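Pre-purchase inspection, hand-held gripper stations. Site: Skurmont, bench area. Covers the stations in use now and what has to be settled before the December order is released. Status codes: OK, FIX (repair or adjust before order), BUY (goes on the order), HOLD (no decision).

## 1. Gripper hardware

- [x] Finger pads seated on linkage ends, seam even. OK
- [x] Full opening reached without binding. OK
- [ ] Pivot bushings checked for play. FIX. One unit has slight side play at the pad end. Tian sells bushings only in packs of 10. One pack is enough for both stations.
- [ ] Spare pads on hand. BUY. None in the drawer. Quote both the flat pad and the ribbed pad, priced separately.

Comment: the pads are separate blocks, so they can be ordered without the arms. The first Inalard quote lists complete finger assemblies at $305 a pair. Ask for it to be redone with pads as their own line. Flat inner faces are what we run at present, and the brass-colored rings at the pivots are the part to quote under "bushing."
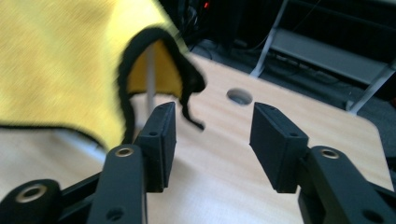
## 2. Work surface

- [x] Tabletop stable under side load. OK
- [x] Rounded corners, no splinters or lifted edge. OK
- [ ] Grommet hole covered or kept out of the task area. FIX. Small parts can drop through. A cap is a stock item; add it to the order.
- [ ] Second table of the same size. HOLD. Depends on floor space after the rack is moved.

Comment: do not substitute a glossy top. Nolbridge offered one at a lower price and it was turned down for glare.

## 3. Task objects

- [x] Dish rack free of cracks. OK
- [ ] Yellow padded sleeve, edging and zipper trim intact. FIX. Restitch the binding or replace.
- [ ] Duplicate set of each object. BUY. Same color and same maker where possible.

Comment: objects have been bought one at a time from petty cash. Move them to the equipment budget under consumables. The current object list has 44 entries, and 13 of those have no spare.

## 4. Cables and floor

- [ ] Gripper cables clear of the operator's forearms and of the sleeve. FIX. Check with both hands on the tools, at full reach across the table.
- [ ] Strain relief at the gripper end. BUY, two per station.
- [ ] Floor cables beside and behind the table bundled. FIX. No purchase needed, ties are in stock.
- [x] Floor rails seated, no raised ends. OK
- [x] Tape marks on tabletop and carpet legible. OK

Comment: a longer cable was requested. Not approved. Try overhead routing first, with a spring balancer from the Tian catalog. Price the balancer as an option so it can be struck without a new quote.

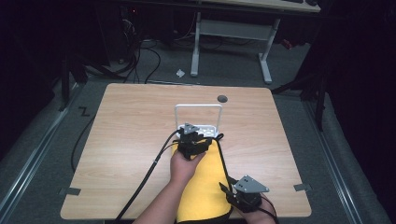 *Prepared by the Skurmont equipment desk, November 30, 2025*

## 5. Two-handed use

- [x] Both grippers usable at once without the mounting plates touching. OK
- [x] Left and right cables run to their own sides. OK
- [ ] Rest position for each tool between runs. BUY. Two cradles, bench mount. Setting a gripper down on the tabletop loads the fingertips.
- [ ] Operator reach to the far side of the rack. HOLD. Recheck with the shortest operator before fixing the table height.

## 6. Before the order is released

- [ ] Revised Inalard quote received, pads and bushings on separate lines
- [ ] Shipping shown as its own line on all quotes
- [ ] Lead time in writing for anything not in stock
- [ ] All FIX items in sections 1 through 4 closed or moved to BUY
- [ ] HOLD items carried to the next budget round, with the reason noted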